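The third drawer

Ward carts are specified from the top down. Buyers ask about the work surface, the pole, the castors and the lock, and the drawers are left to whoever stocks them. At Merndale, a 62-bed rehabilitation hospital, the spring stock review started at the other end, with the drawer used for small packets.

Merndale runs 16 carts, most of them supplied by Brallent. The body is white, the drawer fronts are light blue, and the moulded top has a raised rim. The drawers have no fixed dividers.

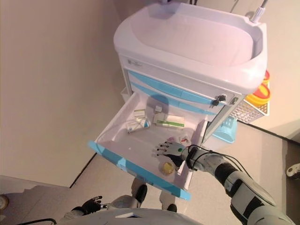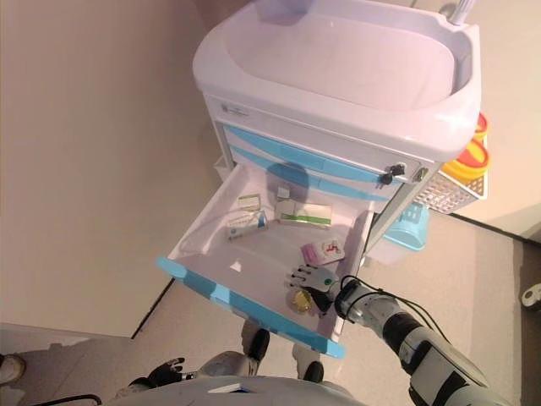
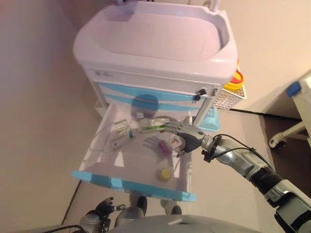 The drawer pulled out, with small boxes and a round yellow lid inside.

An undivided drawer has one clear advantage, which is that it takes any size of carton. The drawback is movement. Light cartons slide each time the drawer is opened or the cart crosses a door threshold, and labels end up facing the side wall. Round items travel furthest.

Mendov sells a clip-in divider set with a wall height of 10 mm. That will stop a flat packet but does little for a carton stood on end. Paterson makes a taller version in clear plastic, cut to length on site. Merndale has ordered the Paterson strips for half its carts, with a ribbed liner in the others, and will compare restocking times in September.

The budget for the trial is £900, liners included. Locks and keys stay as supplied.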